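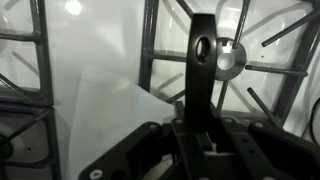
Okay, slide one. Start with the question my mother asks every Thanksgiving: so when does it do my dishes? Wait for the laugh, then say "not this November, Mom."

I want to talk about stoves. We picked the stove because everybody in this room has wiped one down, and a stove is mean. Shiny white enamel, black grates with prongs, burners that don't like being bumped. Your hand sorts all that out while you're on the phone. Ours has to be taught — slowly.

Give the numbers from Dunstan here: 3343 tries logged, 34 different small kitchen chores. Don't read the table out loud! Just say stirring went great and wiping under a grate went terribly.
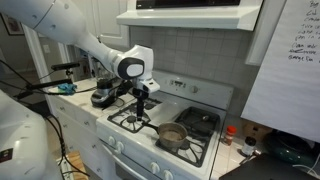
Stirring is kind of a cheat, I should admit. Once the tool is in the grip, a pot is pretty forgiving. Picking the tool up in the first place ate 400 of those tries, and Lindsay Ruddock still teases me about it (point at Lindsay if she's there).

Then the shop-floor bit. Leonie McPhee at Gotard asked me if 70 percent is good enough. For sorting bolts, maybe, with a person nearby. For a gas burner, no way — and I'd say that slowly.

If there's time, tell the Galtance story. If not, go straight to questions and leave the chore list up on the screen.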